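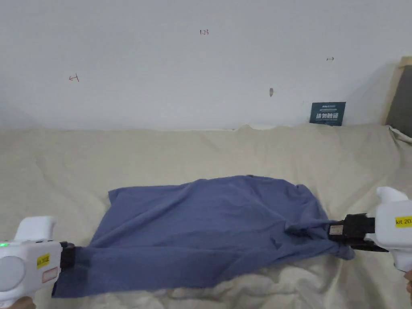
Eusebio Benavides wrote in to say that the net on his Clavex had lost some of its bounce by the end of the first season, and that moving the side cords up one hook brought most of it back. He would also like the hooks to be a bit bigger so they can be worked with gloves on. We have passed the second part on. The first part is good advice and is now in the instructions below.

Clavex Football Rebounder
Sold by Tralletbridge Sports
In stock

The Clavex is a free-standing rebound net for football practice. You kick the ball at it and the ball comes back. It can be set steep for passes along the ground, or leaned back so that the ball comes up for volleys, headers and catching practice. It suits a player training alone, and clubs use it for keepers' warm-ups and for first-touch work in small groups.

It is made by Nellonis, who also make the larger Alvarado. If you are not sure which of the two you need, there is a comparison further down the page.

What you get
Main frame in sections, with push-button joints
Rear support legs
Net, with the cords already threaded along the top edge
Side cords and a spare length of cord
Ground pegs, 12
Carry bag
Printed instructions

The ball is not included. Size 4 and size 5 balls both work well. A size 3 ball is fine on the low setting, but on the steepest angle a very light ball tends to drop short.

Sizes
Width, set up: 100 cm
Height at the steepest setting: 80 cm
Angle settings: 3

The packed bag fits in the boot of most small cars with the seats up. We get asked this a good deal. If your boot has a high lip, put the bag in at a slant, feet end first.

Frame and net
The frame is steel tube with a black powder coating. The joints have a spring button on each side and you should hear both of them click. If only one has gone home the frame will stand up, but it will rattle and the button will wear.

The net is knotted polyethylene. It is tighter in the middle than at the sides, so a ball struck off centre comes back slower and at more of an angle. Some coaches like this and some don't. You can even it out by tightening the side cords, although you will not get rid of it altogether.

Setting up
Lay the frame out flat with the labels facing up. Join the bottom bar first, then the two uprights, then the top bar. Hook the net on at the top corners before the bottom ones. The bottom needs a firm pull, and it is easier with a second person kneeling on the bar.

Swing the rear legs out and choose an angle. The middle setting is the one most people leave it on. Push the pegs in through the loops on the bottom bar and the feet of the rear legs, sloping away from the net. On dry summer ground you will want a rubber mallet. Don't use a claw hammer, it bends the heads.

When the net starts to feel slack, unhook the side cords and move each one up to the next hook. Do the same number of hooks on both sides or the ball will pull to one side. New nets stretch most in the first few weeks, so check it then.

Angle settings
Low: ball comes back along the ground. Passing, first touch, turning.
Middle: ball comes back between shin and waist height, depending on how hard it is struck. Control on the thigh or instep, half volleys.
High: ball loops up. Volleys, headers, keepers' catching.

Stand further back than you think for the high setting. A hard shot from close in will go over your head and you will spend the session fetching it. For younger children we would start on low and leave it there for a while.

Surfaces
Grass is best. It can be used on artificial grass, but most clubs will not let you put pegs in a 3G pitch, and you will need sandbags over the rear legs in place of them. Sandbags are sold separately. On tarmac or a sports hall floor the feet can slide when the ball is hit hard, and bare steel marks a wooden floor. Rubber feet are listed under spares.

Do not use it in a strong wind without pegs or bags.

Clavex or Alvarado?
The Alvarado is the full-height rebounder. It is taller and wider, it has a heavier frame, and it is meant to be left at a training ground. It will take shots struck at full power from adult players. It does not fold for carrying, although two people can lift it.

The Clavex is for gardens, parks and clubs that have to take everything home afterwards. It will stand up to adults passing and volleying, but it is not a target for shooting practice. The frame will not break if someone has a go, but the whole thing will jump off its pegs and go over backwards.

If you coach under-twelves, buy the Clavex. If you have a keeper coach and somewhere with a lock to keep it, look at the Alvarado.

Looking after it
The net can stay out in rain. The frame should not be left out over winter. Water gets into the joints and the buttons seize up, and this is the most common fault on the ones sent back to us. A little silicone spray on the buttons in May, or whenever your season finishes, is enough.

Brush mud off the net when it is dry. It can be rinsed with a hose. Please don't put it in a washing machine. Dry it before it goes back in the bag.

Check the knots along the top edge from time to time. A single broken strand can be tied off with the spare cord. If there is a hole that a fist would go through, change the net.

Spares
Replacement net
Side cords, pair
Pegs, bag of 12
Spring buttons, pair
Rubber feet, set
Carry bag

Nets changed slightly when Nellonis moved to the new hooks. If your frame has closed rings along the uprights in place of open hooks, it is the older type and you need the older net. We still have some. Tell us which you have when you order and we will send the right one.

Delivery and returns
Orders go out by courier from Tralletbridge on weekdays. The box is long, and the courier will not leave it in a porch unless you ask for that when you order. Collection from the shop is free, please ring first so that we can bring one down from the store.

You can return it unused, in its box, for a refund. If it has been set up and you have found something wrong with it, get in touch before sending it back. Most faults are a button or a cord and we can post those the same day.

The guarantee covers the frame and joints. It does not cover the net, which wears with use, or rust on a frame that has been left outside.

Page last updated Wednesday, October 2, 2019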